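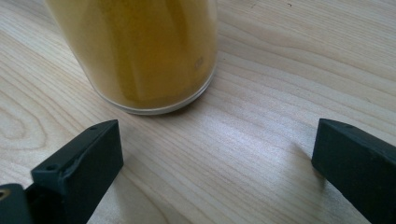
Photo: Angeliki Raptis

January, studio notebook, started a little after 4 in the afternoon

Okay, writing this down before I lose it. We finally have a mix of "Judstead" that I can listen to all the way through without reaching for the volume. It's the lead track on the EP and it has been the pain of this whole record, so I'm pretty happy right now (Polyxeni is happier, she's been playing it in her car with the windows down, in this weather!).

What we changed. The kick and the bass were fighting in the chorus and had been since the first rough. I kept trying to fix it with EQ and kept making both of them smaller. This time I muted the low synth that doubles the bass, just to hear what was under it, and there was the song. So the synth is gone from both choruses and only comes back for the outro. Arben wrote that synth part and took it very well. He said he'd half forgotten it was there, and then he asked me to leave it in the session just in case, so it's there, muted, colored gray. Please don't delete it.

The vocal is take 7. I know we all agreed on take 4 last time, and take 4 is still better in the second verse, so the second verse is take 4 and everything else is 7. The join is on the breath before "carry me over." I've got a short crossfade on it and can't hear it on the big speakers, but I think I can on headphones, a tiny change in the room sound. Sofia, can you listen when you're in? Don't look at the screen while you do it, just tell me where you think it happens.

Reverb: I printed the plate on the lead vocal and turned off the long hall. The hall sounded gorgeous on its own and turned the whole chorus to soup. There's still a bit of it on the backing vocals, way down, and on the last word of the bridge, where I automated the send up so it blooms into the gap. Ecaterina thinks that's corny. It might be. I'm keeping it until somebody besides Ecaterina complains.

Now the other songs, quickly.

"Dandomine" needs new tambourine. The one we have drags all through the first half and I spent far too long nudging hits around before giving up. Polyxeni will replay it next session, it's three minutes of work. Same spot in the room as before, by the curtain, and let's point the mic a little away from her because the old track was all spit and fizz up top.

"Tzanetos" is done unless someone wakes up with an opinion. I bounced it with and without the count-in. I like the count-in! You can hear Arben laugh right before the first chord and it makes the whole thing feel like a band in a room. Angeliki wants it clean because it follows "Judstead" on side A and she's worried about the gap between them. Both versions are in the folder, we can argue when we sequence.

"Nustodgate" I haven't touched. The guitar on it still has that hum in the quiet part. I tried the noise remover on a copy and it took the hum out along with everything I liked about the guitar, so I'd say we record the quiet part again and leave the loud part alone. Use the other amp. The hum came and went when I turned the guitar toward the window, so try that too before anyone starts swapping cables.

About the vinyl. The plant's quote is up to two color options, and the translucent one costs more than the black, which we knew. Angeliki has the numbers. They want the sides kept short if we'd like it loud at 45, and with two songs a side we're fine on that, even with the long outro. We do need to tame the S sounds on "Judstead" before it goes to be cut. I put a de-esser on it and then took half of it back off because she started to lisp. Needs another pass with fresh ears.

Housekeeping: mixes are on the blue drive, session 786, and the one to open is the file with "plate" in the name. Ignore "plate old," I was trying something with the drums and I regret it. The left headphone output is crackling again, wiggle it. I moved the compressor back to the top of the rack so I can see the needle sitting down.

Next time: tambourine, quiet guitar, Sofia's headphone check, then backing vocals on "Dandomine" if Polyxeni still has a voice after rehearsal. I'll be in from 2.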